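# Noise and reading in a shared room

Course project, second term. Submitted in June.

## Background

Our group wanted to find out whether background talk makes people read more slowly, or only makes them think they do. The idea came from the Trultside library, where the quiet floor was closed for most of the spring and everyone had to work downstairs next to the printers. Several of us complained about it and then got the same grades as before.

Earlier class projects on this topic mostly used music. We used speech, which is what people in Trultside complain about.

## Method

We had 25 readers, all students in the first or second year. Each one read two passages from the Vutetti reader, a set of short texts used in the language courses. One passage was read in quiet and one with a recording of two people talking. Half of the group started with the quiet passage.

Reading time was taken with the Neton timer app. After each passage the reader answered 15 questions and rated how hard it had been to concentrate, from 1 to 5. The recording was played from one small speaker behind the reader, at the same volume setting each time.

## Rooms and surfaces

Hard surfaces send more sound back into a room than soft ones. Brick and smooth wall do this in different ways — the rough face and the joints scatter some of the sound, and a flat wall returns it more evenly. Shelves full of books break it up further. We did not measure echo, so none of this is in our results. 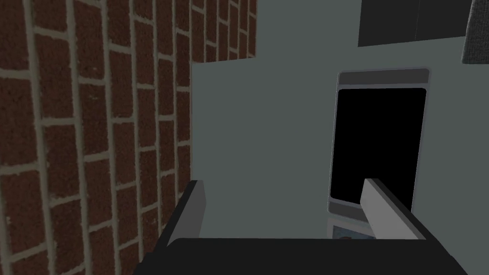 Brick with thick mortar joints, meeting a flat wall.

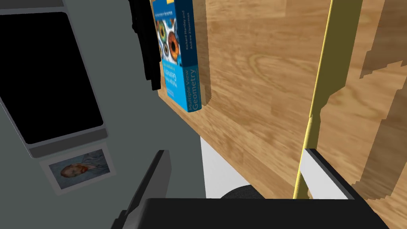 Grey wall with a monitor and a small framed picture, next to wooden shelving.
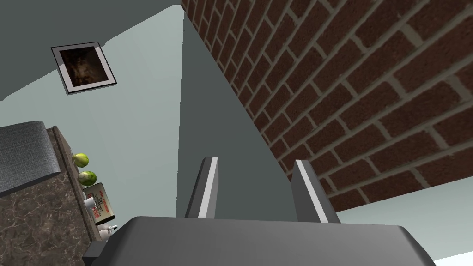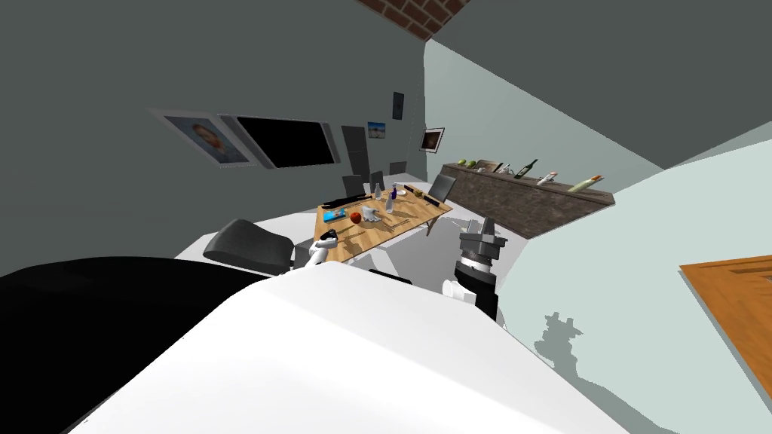

## Results

Readers took longer with the talking on, but the difference was small. The number of right answers hardly changed. The ratings changed a lot: most readers gave the talking passage a 4 or a 5, including several who had read it faster than the quiet one.

Two sessions had to be repeated when the app stopped counting partway through.

## Problems

- The Han passage was easier than the other one. We switched the order but should have tested both texts first.
- Some readers knew the voices on the recording and said they listened on purpose.
- The speaker was moved between sessions and not always put back in the same place.

## Next steps

With more time we would use a recording in a language the readers do not know, and keep the same questions. The answer sheets and the timing file are in the course folder.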